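설비 운용 일지 (4월)
작성: 바켄트(Bakent) 시험동 설비관리 담당
대상: 드리브게이트(Drivgate) 셀, 로봇 암 1기

오전 8시 40분
셀 전원을 투입하기 전에 전일 인계 사항을 확인하였다. 인계서에는 수직 하강 시 공구 끝단이 지시 위치보다 앞쪽에 멈추는 현상이 두 차례 기재되어 있었다. 발생 시점의 관절값은 남아 있지 않았다. 야간 근무조에 기록 보완을 요청하였으며, 향후 동일 현상이 발생할 경우 관절값을 먼저 저장한 후 정지하도록 안내문을 조작반에 부착하였다.

오전 9시 20분
공구 결합부를 점검하였다. 고정 나사 한 개의 조임이 기준에 미달하여 다시 체결하고 표시선을 새로 그었다. 나머지 나사는 이상이 없었다. 봉의 휨 여부는 정반 위에서 굴려 확인하였고 육안상 변형은 발견되지 않았다. 예비 봉은 현재 재고가 없어 시신(Cisine)에 견적을 의뢰하였다. 회신은 아직 받지 못하였다.

오전 10시 50분
도널 돌런(Donal Dolan) 선임의 입회하에 공구 중심점을 다시 설정하였다. 기존 등록값의 길이는 215mm였으나 결합부 재체결에 따라 값을 그대로 사용할 수 없다고 판단하였다. 기준핀에 네 방향에서 접근하는 방식으로 측정하였고, 첫 회는 오차가 허용치를 넘어 폐기하였다. 두 번째 측정값을 등록하였다. 이전 값은 제어기 내 별도 항목으로 보존한다.

오후 1시 30분
작업판 좌표계를 점검하였다. 타공 테이블과 작업판의 상대 위치가 바뀌면 기준점 전체를 다시 잡아야 하므로, 점검 중에는 작업판에 손을 대지 않도록 출입 인원에게 고지하였다. 뷔이(Bùi) 측에서 제공한 점검표는 기준점을 세 곳으로 정하고 있으나, 돌런 선임의 의견에 따라 판재 이음선 위에 한 곳을 추가하였다. 점검표 개정은 다음 달 정기 검토 시 상신한다.

오후 3시 40분
저속 시운전을 실시하였다. 속도는 정격의 5%로 제한하고 비상정지 단추에 인원 한 명을 배치하였다. 하강 구간의 안전 높이는 385mm로 설정하였다. 시험용 블록은 별형, 원기둥, 삼각기둥, 정육면체 등을 판 위에 둔 상태로 진행하였다. 시운전 중 이상음은 없었다. 다만 상단 회전축이 방향을 바꿀 때 미세한 떨림이 느껴져 해당 축의 감속기 윤활 이력을 조회하였다. 이력상 다음 주입 시기는 아직 도래하지 않았으나 점검 항목에 포함하기로 한다.

오후 4시 50분
봉 끝단을 작업판의 중간 판재와 앞쪽 판재 사이 이음선 위로 이동시키는 동작을 반복 확인하였다. 끝단과 판재 표면이 접촉하지 않도록 최종 하강 높이에 여유를 두었다.

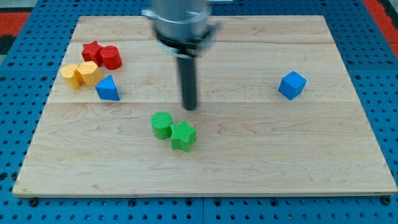

익일 인계 사항
1. 가동 전 공구 고정 나사의 표시선 확인
2. 상단 회전축 떨림 재확인 및 관절값 저장
3. 시신 견적 회신 여부 확인
4. 속도 제한 해제는 돌런 선임의 서명 후 시행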